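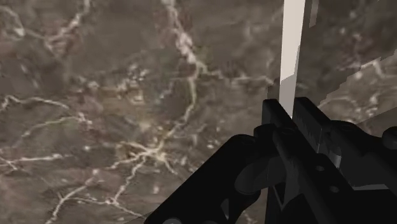 Drying of Work Surfaces in Shared Student Kitchens

Project report, Jul 1, 2021
Authors: Rhodri Lougher and Iestyn Watkins

14 shares | 2 comments

1. Why we chose this subject

In the Bellis residence every floor has one kitchen, and the students complain often that the counters stay wet after cleaning. A wet counter is not pleasant for the next person, and paper and bread which are put on it become spoiled. Our teacher asked us to select a problem of daily life and to measure it with simple tools. We decided to study how fast water dries from three kinds of surface: polished stone, painted wood and steel.

2. Method

We did the tests in April, in the kitchen of the second floor, with the window closed. On each surface we marked a square with tape and put 2 ml of tap water in it with a syringe. Then we spread the water with a flat rubber blade, always with the same number of strokes. We noted the time when a dry paper tissue did not take any more a visible mark.

Each surface was tested 100 times without a fan. After this we repeated everything with a small table fan from Doltton, placed at the same distance each time. In total we made 600 measurements, but we removed those where somebody opened the door during the test. For the analysis we kept 400.

3. Results

Steel dried first in most of the tests. Stone was slower, and painted wood was the slowest without the fan. With the fan the difference between stone and wood became so small that we can not say which one is better.

We also saw that the result depends much on the hour. In the evening, when many people cook, the air is humid and all three surfaces need more time. We had not planned for this. Iestyn proposed to buy a humidity meter, and we used it only in the last week, so these values are not complete.

4. Problems

The first syringe was leaking and we had to repeat one full day. The tape left glue on the painted wood, and water stayed at the border of the square. Also the strokes with the blade were made by two persons, and Rhodri presses harder. We should have decided from the beginning that only one person does it.

5. Proposal

We recommend to the residence a fan on the wall of each kitchen and a rubber blade on a hook near the sink. The blade is cheap and the students can use it without instruction. We would like to repeat the tests in winter, when the heating is on.

3 comments hidden | Share this report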